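Bench notebook, drinks station review
Saturday, started a little after 9

Picking this up from the page where we uncrated everything, so if you're reading these in order you already know the background. If not, the short version is that Altance sells a self-serve drinks package for lobbies and small conference rooms, and the version we have on loan is the one where a pair of Zeka hands does the serving. We get it for the rest of August, and at the end of that we owe them a written opinion and ourselves a decision. I'm trying to write things down while they're fresh this time instead of piecing it all together from scraps of tape stuck to the cabinet door (which is how the last review got done, and it showed).

Setup first. The dispensers are on the white table, side by side, as close as the trays will go. I had wanted more space between them but the Altance sheet says the layout was taught with them close, and I decided to respect that for the first session at least. Dark drink on the left, the clear-barreled one on the right. Cups go in front of the left one. I'm using the frosted plastic cups from our own cupboard for now, because the ones that come with the kit are sold by the sleeve and I want to know if we're going to be tied to buying theirs forever. That's a real money question and I'd like an answer before anybody gets attached to the thing.

Hands powered up fine. I let them sit for 15 minutes before asking for anything, per the sheet. I also wiped down both trays and the table before starting, and I'd suggest everyone do that - the chrome shows every fingerprint, and the overhead lights are already a nuisance on it without smears on top.
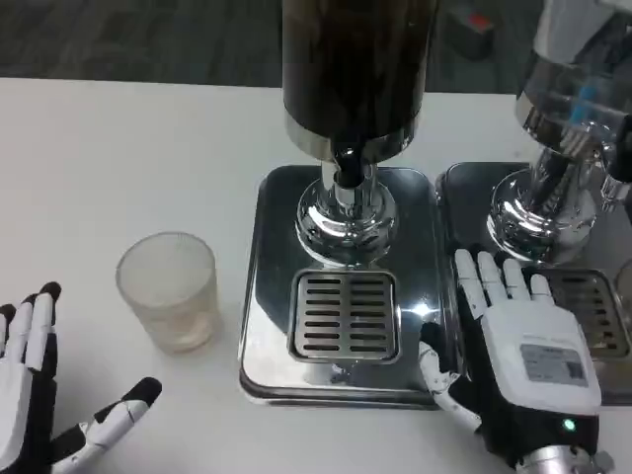
Start position at the left station, cup out, both hands down on the table side.

Some thoughts on the start position, which I spent longer on than I planned. The right hand likes to rest forward, on the tray of the second dispenser. I'm fine with that for a demo, but I keep picturing it in a lobby, with somebody wanting to set their own cup down on that side. There's a parking setting in the Oei software (that's the teaching and scheduling program the package runs on) and I think we could move the resting spot back toward the table edge. I haven't touched it yet. I want one full day of notes with the settings as they shipped, otherwise we'll never sort out which behavior is theirs and which is ours.

The glare deserves its own paragraph. The trays are polished and so are the round bases under the valves, and between them they throw the room back at you from all sorts of angles. I asked Altance by email whether brushed trays exist. They say a brushed set is on the price list under the Zollix name, made to the same outline, and that it drops right in. I've asked for one on loan. If it costs what I think it costs, I'd rather hang a shade and be done with it, but let's try it first and be fair to them.

Moving on to the cup itself. The kit wants a cup that stands up to a side grip, and thin plastic is always a worry there. My plan is to run our frosted ones, then their sleeve cups, then a paper cup just to be stubborn about it, using the same routine for all of them. Grip force is one slider in Oei and it goes in steps, and I've left it at the factory step. Please leave it there until I've finished the cup comparison! If you really must change it, write it on this page with the time next to it. 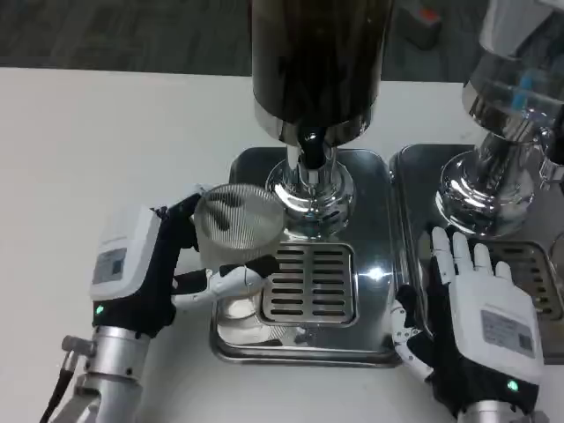
The other thing I keep coming back to is how the package is priced, which has nothing to do with the bench but everything to do with whether we say yes. The hands, the table bracket and the Oei license come as one line. The dispensers are a separate line, and the cleaning and service visit is a third one, at 400 a visit. I read that twice. You can skip the visits if you do the cleaning yourselves and keep a log, and given how plain these dispensers are, I think we could manage that between us. The reservoirs have to come off for washing and I'd want two people for it, mostly so that one can hold the tray still while the other turns the collar. I'll time it properly when we get there.

Teaching, quickly. The manual is better than I expected, and friendlier too, though it assumes you already know what a waypoint is and then explains what a mouse is. Whoever wrote the cup section has clearly spilled a few drinks. I marked page 11 with a yellow flag, that's the table of hand poses, and it's the page you'll want open next to you.

Still open:

Ask Altance if the service log can be kept on paper.
Ask about the Zollix trays again if there's no word by the time we restock.
Find out if a taller cup would still go under the nozzle with the grate in place, or if the grate has to come out.
Decide on the shade.
Move the carpet mat closer to the table, my feet are complaining.

Stopping for lunch. Cup comparison goes on the next page, and I'll leave the blue pen with the notebook so please let it live there.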